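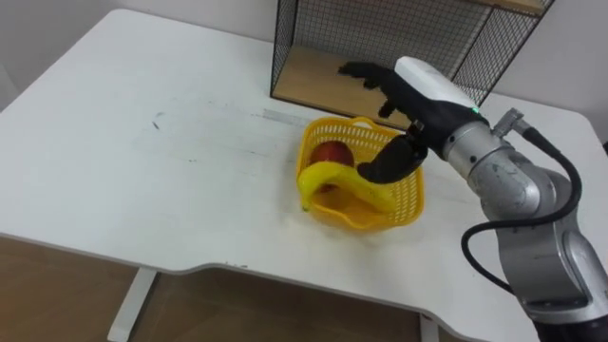 Renata Zawadzka reckons the word "teaching" is doing too much work. Steering, she calls it. You wouldn't say you'd taught your car the way to the shops, would you, and she has spent enough hours at the controls to be cranky about the wording. Her neck hurts. Her eyes are dry by lunch.

Fair enough. But then she goes back to the controls and does another one.

Fruit, basket, shelf. That's the job at Sollden this February, over and over. The person at the controls moves, the robot's hand moves a beat later, and every joint angle goes into a file along with what the cameras see. Enough files and, in theory, the machine has a go by itself. The theory part is where most of the arguing happens.

I turned up at ten in the morning expecting something slick. Got handed a cup of tea and told to keep clear of the cables.

A session is 40 runs. Renata does the first lot, then Lucía Moya takes over, and you can tell them apart from across the room once you've watched for a bit. Renata comes in high and slow. Lucía is quick, sort of swoops, and closes the fingers late. Both get the job done. Whether a robot ought to learn from both is another question, and I got two different answers to it before morning tea was over.

Irena Wilczyńska wants the lot. Mixed styles, different heights, different moods. "If it only ever sees Renata, it's only ever going to be a bad Renata," she told me, with Renata standing right there. Marianna Tomaszewski would sooner have fewer runs and cleaner ones. Her complaint is that when two people do the middle bit differently, the software can split the difference, and halfway between two good ways of going round a basket is often straight into it.

They've been having this one since winter. Neither has budged.

What gets thrown out surprised me more. Of the 40 I watched, 33 were kept. Drops aren't automatically binned. If the operator drops something and recovers, that run is gold, apparently, because the robot will drop things too and needs to have seen what comes next. What goes in the bin is dithering. Long pauses while the person has a think. The robot can't see the thinking, it just learns to hang about in mid air looking vague.
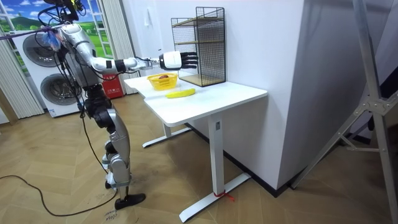
Reaching for the shelf: basket and banana on the desk, fingers open.

So you learn to decide before you move. Harder than it sounds. They let me try after lunch and I was dreadful.

The thing no one warns you about is depth. Sideways is easy. Up and down, easy. Forward and back, I was guessing, and my guesses were rubbish. You also can't feel a thing. With your own hand you know when you've touched a piece of fruit, you don't look. Through the controls you have to watch for it to shift, and by then you're pushing it. Lucía's trick is to watch the thumb and ignore the rest. I watched the thumb. Slightly less dreadful. I managed 4 runs and they kept 3 of them, which I suspect was manners.

There is the other way, of course. Grab the arm and drag it through the job yourself, by hand, with the motors gone slack. Aniela Zawadzka (Renata's cousin, and yes they've heard all the jokes) learned on that method at Trokon and still stands up for it. You feel the weight. You feel when a joint is about to run out of room. For a single arm doing a single thing she says it wins hands down, and she's usually done and packed up while the remote crowd are still fiddling with calibration. The snag is that your own body gets in the cameras' way. And fingers, forget it. You can't pose a whole hand while you're holding up the forearm as well.

Witkowska, a smaller outfit, does a bit of each: drag the arm for the big moves, remote for the grasp. Aniela thinks that's the furture. Renata thinks it's twice the paperwork.

The software here is called Sendo and it was grumpy the day I visted. Two restarts before three o'clock. Each restart means checking that the hand's idea of open matches the operator's idea of open, finger by finger, and that takes longer than you'd like. Lucía used the time to eat a sandwich.

Last session of the day, Renata again. High and slow. Marianna at the screen, marking runs keep or bin with one key each. Keep. Keep. Bin, and an argument about the bin. Then keep again, and someone put the kettle on.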